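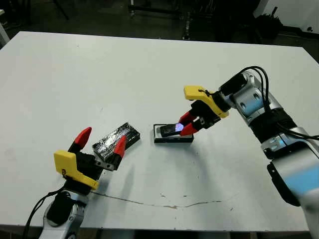 I own a great deal of tape. I say this so you understand that when I sat down to sort out the odds-and-ends box, I came to it as a person of some experience, and I was still beaten by a black block the size of a sandwich.

Edit Kiss gave me the box in April, when she moved out of the flat on the second floor and decided that anything without a plug was my problem. It was labeled "ELECTRICAL? (Borbély)" in ballpoint. I never learned who or what Borbély was. I put it under the stairs, where it did well.

Most of it was easy. Lens caps went in the lens cap bag (yes, there's a bag). The instruction booklet for a Fletow egg timer went in the recycling, the egg timer having gone to its reward years ago. A coil of speaker wire stayed, because speaker wire always stays.

Then there was the stuff in black tape. I have a theory that people wrap things in black tape for one of two reasons: they're protecting the thing, or they've given up on it. From the outside you can't tell which. The block had wrinkled foil showing through on top, like a baked potato that had joined a biker gang. I turned it over a few times on the big white table and put it down at a slant, and it went on being a block.

The flat one at least had a face.
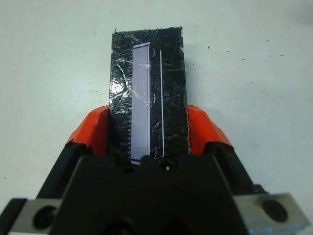
*Black tape or film, clear tape on top of that, and a pale strip with a thin white border. Any takers?*

I've spent more of my evening on that strip than I'd like to admit. It could be glass, it could be a display of some kind. Down one side is a row of tiny teeth, very fine, like the edge of a comb for a mouse. Then there are the three little white curves, which look like somebody started a parenthesis and thought better of it.

Jolán Barta says it's out of a radio. Jolán says that about most things. Győző Illés wanted to peel the tape off and look, and was told to go and make coffee.

So the sorting stands as follows. Two bags for recycling, one shelf cleared, speaker wire promoted to the good drawer. The taped things have gone back in the box, and I've added a second question mark to the label. If Edit reads this: I'd like a word about Borbély.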